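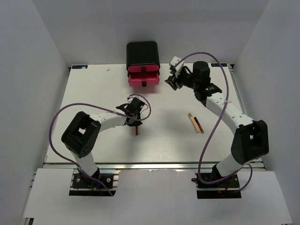
Two-arm cell, lower drawer open, left gripper over the red stick.

To: bench-arms list
Subject: Re: purple cable snagging on the elbow
Date: May 6, 2025

> The spiral wrap I used on the forearm stiffened the whole run
> and the wrist joint started faulting at the end of its travel.
> How much slack are you leaving, and where do you tie it down?
> Also, are you still homing with the drawer closed?

I dropped the spiral wrap as well. On the right arm the cable starts at the bracket above the fingers, goes up over the cylindrical housing and is tied once, on the forearm. After that it hangs free down to the base. The left one makes a loop at the wrist and a wide curve outside the elbow.

Slack past the tie is 100 mm more than the longest reach needs. With 75 mm the connector at the base took load when the arm reached the back wall. With more than 100 the loop lies on the table and the other arm can catch it. The Rizk clips from the group order are too tight for this jacket, so I went back to plain ties.

Homing: drawer state no longer matters. Both arms home with the grippers high, then the left one comes in over the table. The knobs on the cabinet are round, and the fingers slip off them if the approach is not square. I moved the approach point out by 3 mm and cut closing speed to 40 percent. The Floditz controller accepts that as a per-move override – no need to touch the global limit.

Still open:

The pull target for the upper drawer is only taught for the right arm.

Sticks lying side by side are a problem for the grasp planner. It treats a touching pair as one wide part and picks the midpoint. Grekano 3 has a split option in the segmentation settings, but I have not gotten a stable result from it.

The side walls are plain grey and the overhead light gives soft shadows on the white top. Thresholds from the Carard config needed to come down a bit near the cabinet.

I will post the tie positions as a drawing in June, measured from the shoulder axis. If anyone has a softer cable with the same conductor count, send me the part number.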